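Urquijo town council: should Rekstead keep his seat on the parade board?

Local Politics board, 7 replies

millrace_dan
March 14, 2022
The council voted last night to put off a decision on whether Rekstead can stay on the parade board. For those who missed it, he was the one who shared the leaflet in January telling people which families on the east side "ought to go home." He has since taken it down. He has not said sorry for it. The parade board picks who rides in the front car and who gets a seat at the mayor's lunch, so it does matter who sits on it.

tess_on_elm
He was elected with 1,086 votes. I didn't vote for him, but I don't see how the council can remove someone for a leaflet that no court has looked at.

millrace_dan
They wouldn't be removing him from the council. The parade board is appointed. The mayor can change it with a letter.

Gualtiero Cirillo
I was at the meeting. The town attorney said the same, that board seats are at the pleasure of the mayor. She also said a censure needs 6 votes and they only had five in the room once Prilari ward's member left early. That is why it was put off. I wouldn't read more into it than that.

oldferry22
So we wait another month over a parade. The water main on Prirari Street has been patched three times and it got four minutes at the end.

tess_on_elm
Agree on the water main. And if you kick him off, he gets to tell everyone he was silenced. He'll have a letter in the paper by the weekend.

millrace_dan
He has a letter in the paper most weeks anyway. I don't think the council should plan around what he might write. My neighbor's family has marched in that parade for 22 years and they are on the street the leaflet named. They have asked whether they would have to shake his hand at the lunch. No one at town hall could tell them. I put the question to the clerk by email and got back a form reply about float sizes.
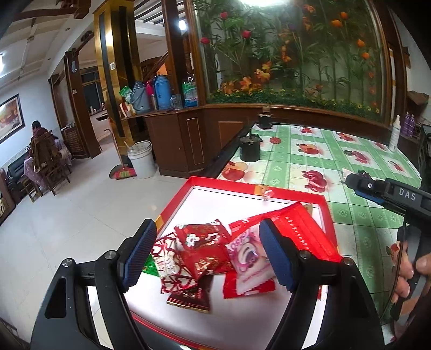
Marcela Machala
The lunch list is set by the full board, so he can't block anyone by himself. I still think he should step down. If he won't, the mayor should write the letter and take the complaints. Waiting for the sixth vote only drags it out, and a censure doesn't take him off the board anyway. They are two separate things and the agenda mixed them up.

oldferry22
Did anyone ask him to step down? Asking in person, I mean, before all this.

Gualtiero Cirillo
The mayor said she had called him twice. He said he would think about it. The item is back on the agenda for the next regular meeting, and public comment is three minutes each if you sign the sheet before 7.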